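Zwischenbericht an die Förderstelle, Stand 24.7.26
Vorhaben: Muster für alle - Erfassung und Nachdruck historischer Tapeten im Musterarchiv Stedness

Der Bestand umfasst nach Abschluss der Sichtung 2.767 Musterblätter. Im Antrag stand eine deutlich kleinere Zahl. Sie stammte aus einem Findbuch, dessen Verfasser offenbar bei den Streifen die Lust verloren hat. Digitalisiert sind bisher 779 Blätter, vollständig verschlagwortet alle mit Ausnahme der Mappe »Diverses«, die ihrem Namen Ehre macht.

Der im April gelieferte Scanner der Firma Simik läuft. Die zugehörige Software läuft ebenfalls, meist zur gleichen Zeit. Für die Beschreibung der Motive haben wir uns auf sechs Hauptgruppen geeinigt; über die Frage, ob ein Oval schon ein Blütenblatt ist, wurde länger beraten als über den Haushaltsplan.

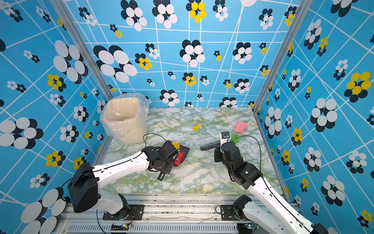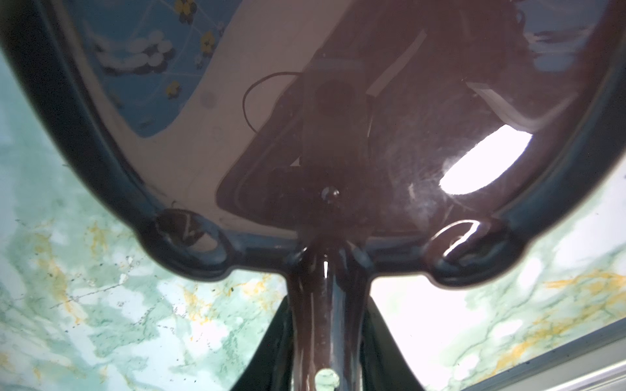
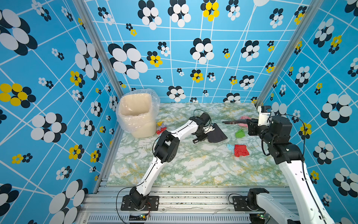 Blaugrundige Tapete mit weißen Linien und stilisierten Blüten; im mittleren Bild als Spiegelung.

Der Nachdruck liegt bei der Druckerei Ó Briain. Von fünf Probedrucken wurden drei freigegeben. Die beiden übrigen zeigten ein Grün, das im Original nicht vorkommt und auch sonst nirgends vorkommen sollte. Der Kleister von Plastel hält auf Gipskarton gut, auf altem Putz nur bei Zuspruch. Wir testen dort nun mit Grundierung.

Kosten: Personal im Plan, Papier darüber, Reisen darunter, weil niemand reisen wollte. Wir bitten um Umwidmung der Reisemittel in Archivkartons.

Nächste Schritte: Scans der Borten, zweite Farbabstimmung mit der Druckerei, Klärung der Bildrechte für die jüngeren Kollektionen. Die Mappe »Diverses« folgt zuletzt.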